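Do "Fill to Here" Lines Cut Food Waste? A Look at the Skekenside Lunch Plan

Most people in our class took it for granted that smaller plates mean less food in the trash. I wanted to see if the numbers behind that claim held up, and I don't think they do, at least not at the one place I looked at.
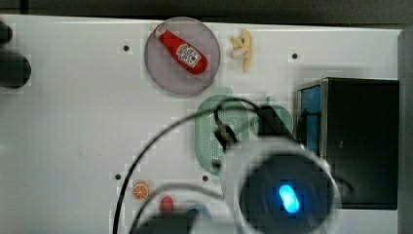

Report author
Second-year student, Food and Society

The Skekenside dining hall swapped its plates in August and put up posters saying waste had dropped. The posters gave no starting figure. When I asked, I was sent a sheet from Trummer, the company that runs the kitchen, listing 885 pounds of scraps for the month before and 344 for the month after. That looks great until you check how many meals were served. The first month had 2000 more meals than the second, when half the dorms were closed.

There is also the matter of what was weighed. The first sheet includes peelings and spoiled stock from the kitchen. The second says "plate scraps only." You can't subtract one from the other and call it savings.

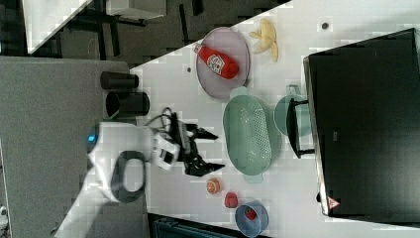
I then compared this with Alurlow, a smaller hall that kept its old plates. Its scraps went down too over the same stretch, and it had no posters at all. Maybe the menu changed. Maybe people just eat more when it gets colder. I couldn't find a record that would settle it.

The Jerkevgate handout we read in class says diners who take less simply go back for seconds. I only watched 2 lunches, so I can't say if that's true here, but plenty of people did get up again.

If the hall wants to keep the claim on its posters, it should weigh the same kind of scraps every Sunday and divide by meals served. My own tables are in the appendix, with the gaps left blank where I had no data.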